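Lerken list archive > Home bar and kitchen > April

Subject: Re: stain on the cutting board after cocktails

Sorry for slow reply, been up to my elbows in the April swap parcels. Quoting the bit I'm answering so it makes sense for the digest people:

> Hello all. New-ish here. I've been practising sours at home
> and I do everything on one wooden board, cutting the lemons, measuring,
> the lot. Last time the jigger slopped over and I carried on and
> didn't look. By the time I did there was a big brown patch
> along the grain. Soap did nothing much. Is the board finished?
> And should I be measuring somewhere else? I've only got a small
> worktop and no sink in reach.

Board not finished. Mine's looked worse. Dark rum, bitters, vermouth, cold tea, they all do it, the wood drinks them up and the colour runs along the grain. Pale wood shows it most. Mine is pale wood so I speak with feeling.

What I do, in order, no magic:

Blot first. Don't rub!! Rubbing just drags it along. Kitchen paper, press, lift, new bit of paper. Lift the jigger off first obviously, there's always a ring of drink sat under it and it keeps feeding the stain.

Then coarse salt over the patch and half a lemon, cut side down, round and round. Leave it 5 minutes. Wipe with a damp cloth. Do it again if it's still brown. Sugar in the mix makes it sticky so a bit of warm water before the salt helps.

Then stand it on its edge to dry, both faces in the air. Not on the radiator, I split a good Landa board that way and it was my own silly fault.

Brown paper under everything is the other thing. Big sheet, right across the table, board on top in the middle. Drips go on the paper and the table is spared.
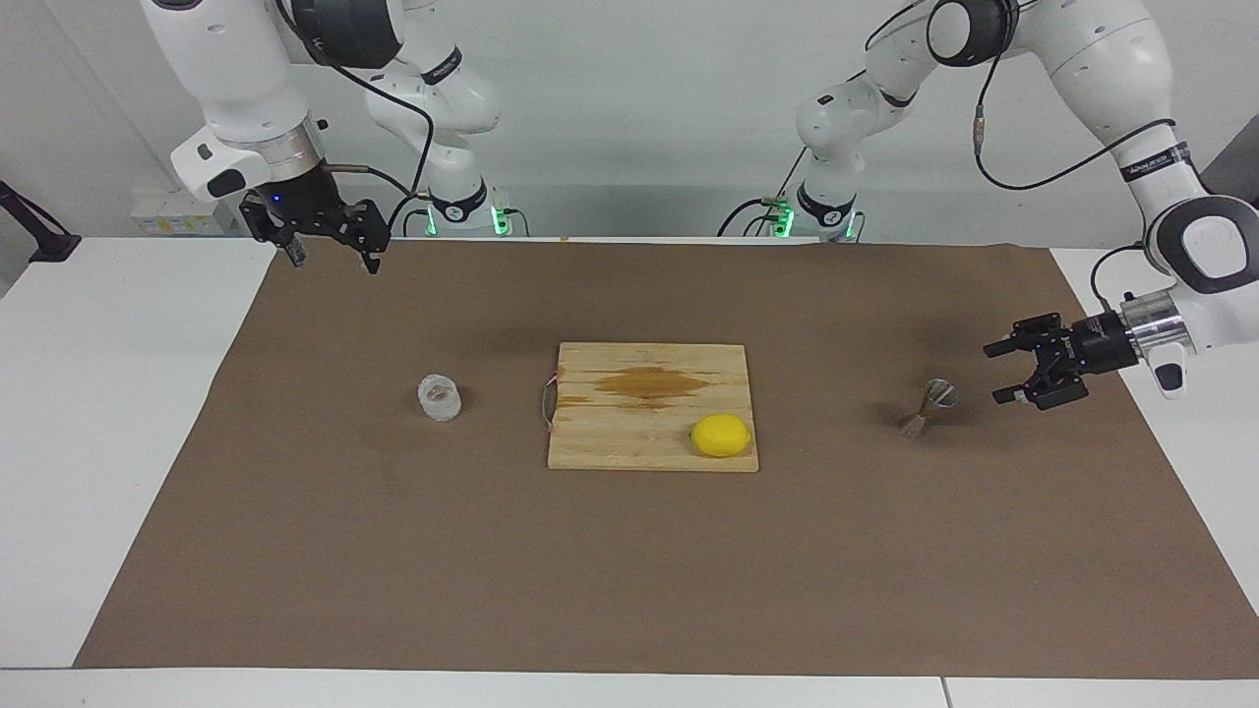
Cheap roll from the Grecu shop, 46p a metre last I bought any, though I think it's gone up. One sheet lasts me a few evenings if I turn it over. Goes soft if you really flood it so swap it then. A wipe-down mat does the same job and you don't have to keep buying it, but mine curls at the corners and drives me mad.

As for where to measure, I'd move the jigger off the board altogether. They're top heavy when full, narrow waist, and a board that rocks even slightly will have it over. Saucer next to the board, jigger in the saucer, pour, tip into the shaker, back in the saucer. Anything you slop you can see, and you can pour it back if you're mean like me. If you've realy no room for a saucer then a folded tea towel.

Other thing, cut your lemons BEFORE any bottles come out. Juice them, scrape the pips, wipe the board, done. Then the board's clear and you're not knocking things about with your elbow. I used to leave the spare lemon on there and it'd roll, and it always rolls at the jigger, never away.

Oil the board once it's clean and dry. Plain food-safe mineral oil, thin coat, overnight, wipe the excess. I do 4 coats on a new one and then one every so often when it looks thirsty. Oiled wood gives you time, the spill sits on top a bit and you can blot it. Dry wood has it straight away.

Cups and lids, keep them to one side, same side every time. I'm right handed so mine go on the left, jigger on the right. Daft but I stopped spilling so much once I stuck to it.
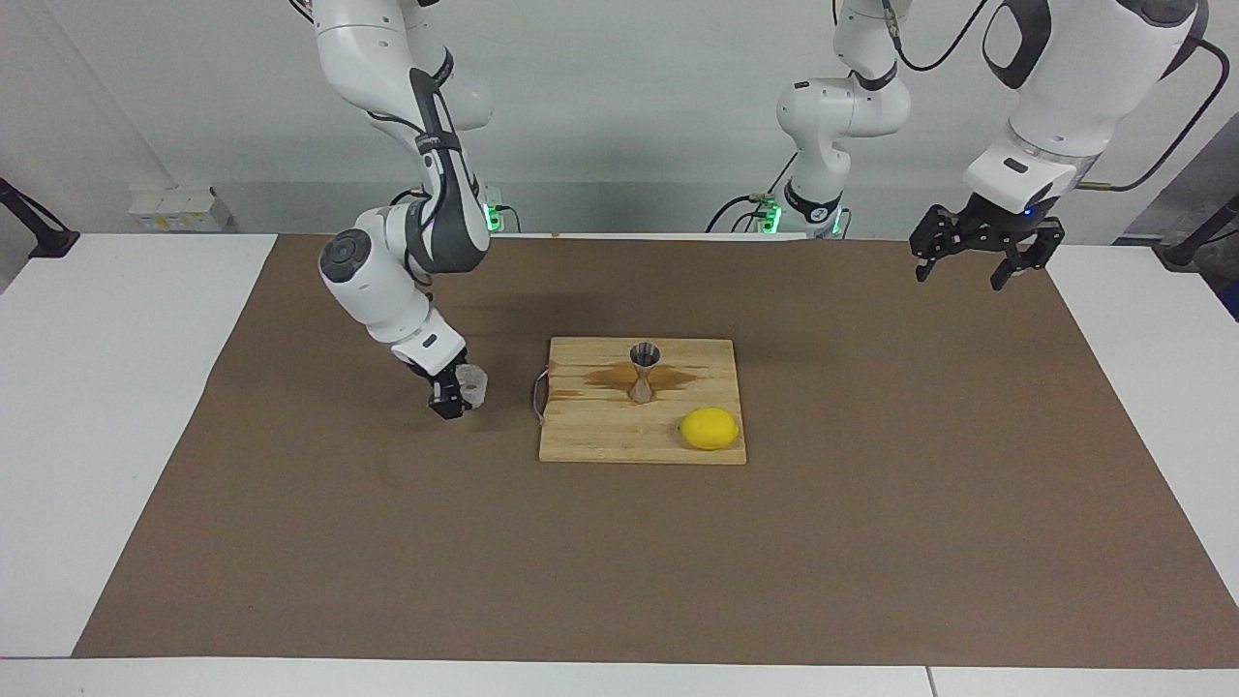

Does the lemon and salt work on an old stain or only a fresh one?

It fades an old one but seldom shifts it completely. If it's been in for weeks, fine sandpaper with the grain, very lightly, wipe, let it dry, then oil again. Do the whole face, not just the patch, or you end up with a dip and the next spill pools in it. Thin boards I wouldn't bother, just turn over and use the other side.

Right, must go, parcels. Shout if the salt doesn't touch it.

(ps the Fella jiggers somebody asked about last month, yes they do have lines inside, no they're not easy to read in a dim kitchen)

Comments (5)

saltyrim: Bicarb paste for me, lemon leaves mine blotchy. Rinse it well after.

upstairs_kitchen: Radiator thing, same here. Clean split right down the middle, could hear it go from the hall.

pipsqueak58: is walnut oil ok instead of mineral? have a bottle doing nothing

saltyrim: It'll work but mind anyone with a nut allergy. And give it days to dry.

oldfashionedish: Saucer trick is good. I use a jam jar lid.

Recent on this list
Syrup gone cloudy, bin it or not
Swap parcels: who still needs an address label
Best cloth for drying glasses
Lerken tasting night, start moved to 7pm
Smell of onion in a wooden board

Get the Lerken digest by email. You can unsubscribe at any time. This site uses cookies to remember your settings. Accept / Manage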